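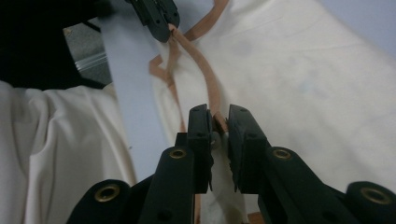 What does Potilon make?
Sleeveless vests and sleep tops for babies, with a bound neckline and bound armholes, along with the bindings and ribbons we sell by the metre to people who sew their own.

About us

Potilon is a small babywear workshop in Soltow. We cut, sew, print, fold and pack everything under one roof, and we sell through our own website and through a few shops that have been with us for years. There are seven of us on the payroll.

The business was started by Isabelle Lemieux and Florence Després, who had worked together at Venckus, a school uniform supplier on the other side of town. Isabelle ran the cutting room there and Florence did the accounts. When the uniform work moved elsewhere they bought three of the sewing machines and rented the ground floor of a former seed merchant's, where we still are. The first thing they sold was a plain vest in two sizes. It is still in the range, with a wider neck opening than it had then.

What we make

Most of our work is in pale colours, cream above all, with a tan or brown edge. We add a few printed designs each year. The drawings are done by Solange Fehr, who joined us from a greetings card printer and works in line only. She draws animals, nearly always sleepy ones, and she keeps them to two or three colours so that the print stays light on the chest of the garment.

We don't make shoes, hats, bedding or anything with a zip. Customers do ask, and we usually send them to Vornano, the shop two doors down, which stocks most of those things.

Binding and ribbon

The edge of a baby's vest has to stretch over the head and then lie flat again, and a poor binding will go wavy after a few washes. Carter Beaudoin looks after this side of the workshop. He checks each new delivery for width and for twist by pulling a length taut and looking along it. Ribbon that curls at the edge is sent back. Ribbon that has only been badly wound is rewound and used.

Binding is sold by the metre in the same shades we use ourselves. If you are matching it to a garment you already own, please write to us before you order, as colours on a screen are not reliable. We can post a short cutting free of charge.

Checking and folding

Every garment is laid flat before it is packed. We look at the neckline first, then both armholes, then the print, then the side seams. A loose thread is trimmed and the garment goes on. A crooked print goes in the seconds basket, and seconds are sold from the workshop door on the first Saturday of the month. 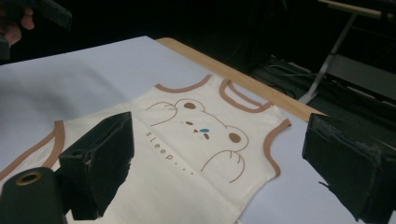

The sleepy bear, cream with tan-brown binding.

Vests are folded in three with the print facing up. Nothing is pinned. We stopped using plastic bags in February and now wrap in tissue, with a paper band that gives the size and the washing instructions.

Dwight Fraser runs the packing bench and answers most of the emails. If you have a question about an order, you will probably hear from him.

Care

Wash at 30 degrees, inside out. Reshape the neck while the garment is damp and dry it flat if you have the space. A cool iron is fine on the binding but should be kept off the print. Tumble drying will shorten the body slightly, and we can't exchange garments that have shrunk in this way.

Repairs

If a binding comes away at the seam, we will sew it back at no cost for as long as the garment is being worn, including by a second or third child. Post it to us clean, with a note of your name and address. Repairs go out again within 18 working days. Last year we did 352 of them, mostly necklines.

Visiting the workshop

The workshop door is open to callers on weekday mornings. There is a step at the front and a level entrance through the yard; ring the bell by the gate if you need it. You can see the current range, handle the ribbons and buy remnants by weight. We don't have a fitting area, but there is a chair and somewhere to park a pram.

Schools and sewing groups are welcome by arrangement. Isabelle takes the visits herself and prefers groups small enough to stand round one table.

Shops and trade

We supply a limited number of independent shops. The minimum first order is 18 garments, which can be mixed across sizes and designs. Florence handles all trade accounts and will send the current price list on request.

Page last updated Tuesday, October 6, 2020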